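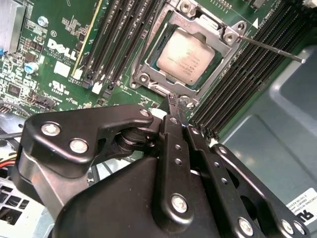
Green Dell board with the processor socket in view

Is an old Dell still worth fixing up for a family history project?

I've inherited 16 boxes of my grandmother's letters and photos and I want to scan every last one! My cousin gave me a used Dell tower and a Lobo flatbed scanner. The computer gets through maybe 10 scans and then crawls. Do I need a new machine, or can I get by? I have 321 letters sorted so far and I'm itching to keep going.

Posted by Raquel Carrilho, Sep 18, 2023

Joaquim Mendes

What a treasure! Keep the Dell. Scanning letters doesn't take much computer, so my money is on too little memory or a full drive. Unplug it, lay it on its side, take the cover off and look at what's in there before you buy anything.
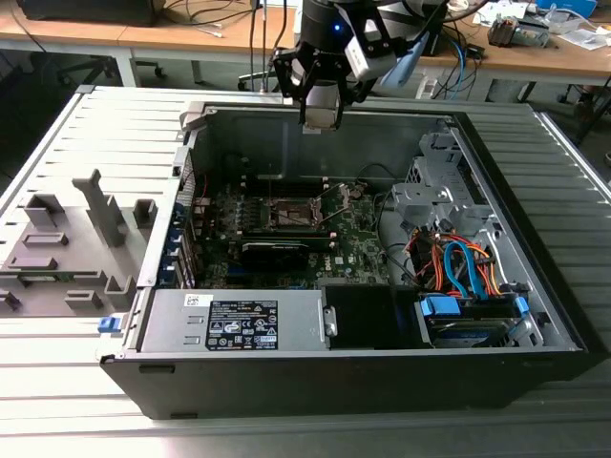
Dell-style tower with the side cover off

Also check your scan settings. I did my dad's army letters at 1200 dpi and every page was gigantic. Handwriting looks lovely at 300 or 400, and you can save the high settings for tiny photos. Name files by date and sender as you go (I didn't, and spent all of May fixing it). Keep a copy on a drive at somebody else's house, too!

Niltari

A faster CPU might help if the board supports it. Look up the exact model first.

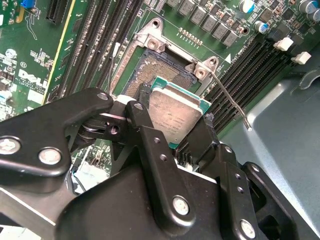
CPU just above an open LGA socket

Edodero

Seconding the lower dpi. And please pencil the box number on each folder before you move anything. My aunt's letters made so much more sense once I could see which ones she'd kept together!

4 comments | 10 shares

Treltance: Do you flatten the folded ones first?

Joaquim Mendes: Overnight under a heavy book, with clean paper on both sides.

Raquel Carrilho: It was the drive, almost full! Clearing it now. Thank you all so much!

Treltance: Please post some of the letters when you can.

We use cookies to remember your settings. Accept | Manage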